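Typewriter key presser, sim first, arm later (home build log)
Posted 20/11/2019 by senga_c in Home and Shared Shop Builds
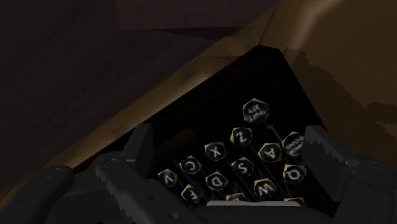 Original post

senga_c wrote:
Garage project. I want a small arm with a two-jaw gripper to type on an old round-key typewriter. I'm doing it in simulation before I bolt anything to the bench. The render is from the wrist view with both jaws open over the left end of the keyboard. You get Z X C V in one diagonal row, then A S D F, then Q and W.

The typewriter model is one I put together in July. The collision shapes for the keys are plain cylinders. The levers have no collision at all.

My problem is the jaws. The fingers have toothed edges and they're wide compared to a keycap. If I close the gripper and push down with the tips, I clip the next key in nearly every row. In the last batch I ran 966 presses and 227 of them moved a second key. That's too many.

Options I can think of:
1. Print a narrow fingertip and have the gripper hold it like a pencil.
2. Take the gripper off and mount a solenoid.
3. Press with one jaw only and tilt the wrist.

I'd like to keep the gripper on so the arm can do other jobs later.

Replies

drelia_shop wrote:
Option 2. A gripper is the wrong tool for poking things. A solenoid costs very little and you get the same stroke every time.

pronenstead wrote:
Disagree with drelia. A manual typewriter needs travel and some speed at the end of it. The small solenoids I've tried run out of push before the typebar gets to the paper. Do option 1. Use a dowel with a rubber foot.

drelia_shop wrote:
Then buy a bigger solenoid.

pronenstead wrote:
A bigger one is heavier and it's hanging off the wrist. She said small arm.

tulness wrote:
What orientation is that view? The letters are upside down to me. If your wrist frame is turned 180 from your key map, check the signs on your X and Y offsets before you change any hardware. I lost two weekends to that on a button tester.

senga_c wrote:
The keys are upside down from the typist's side, yes. The key map is in the typewriter's frame and I convert it. I'll check the signs again.

Salamatu Ansah wrote:
I'd look at the approach angle too. The rows are staggered and stepped, so a straight vertical press isn't always the best line. On mine I come in tilted a little toward the typist and side contact dropped a lot. My test was 200 presses, so take it for what it is.

Also, plain cylinders with no levers will make the sim kinder than the real machine. Add a spring and some damping to each key at least.

senga_c wrote:
Checked. One sign was wrong on the Y offset, thanks tulness. It put every press a bit toward the next row. I fixed that and ran 2,646 presses overnight with the same jaws. It still clips neighbors, mostly on A and S, but far less often.

I'm going with option 1. The holder will have a flat on each side so the teeth have something to bite. Springs get added after that.

drelia_shop wrote:
Still say solenoid. Post the numbers when it's on the real machine.

pronenstead wrote:
Make the flats longer than you think you need. Mine rotated in the jaws.

Last updated: two days after first post

Related threads
Holding a stylus in a parallel gripper
Kim arm: wrist cable keeps catching
Spring and damper values for small keys
Shared shop rules for leaving an arm powered overnight
Typewriter ribbon sources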